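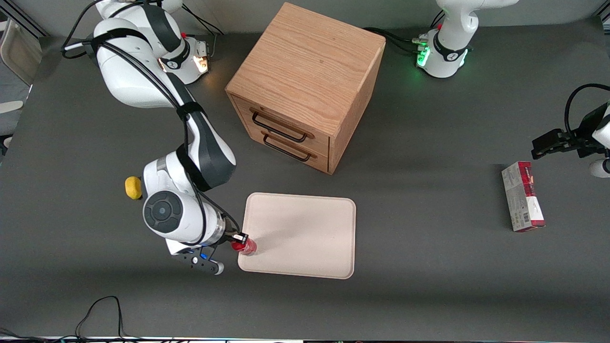

Pavithra Ramasamy asked whether the small oak-grained cabinet was staying on the gray table, as the Garside group wants that space for its tea things. Agreed it stays until February. The top drawer is for napkins, the bottom one for tape and pens.

Tray: to be wiped after each use and left flat on the table.

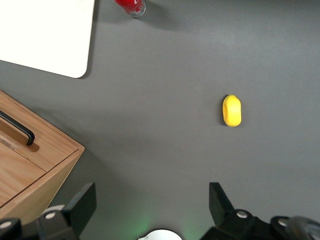
Minutes taken by Zahira Yeoh, Civcombe Shared Room

Small items left out on the table go in the bottom drawer at closing. Hafiz Lumenta will label both drawers.

Drinks: budget stands at $129. Cola was discussed.
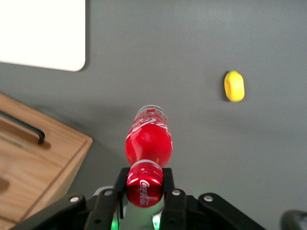

Solange Guerra would like fewer soft drinks bought and more juice. Left for next time. Meeting closed at 8.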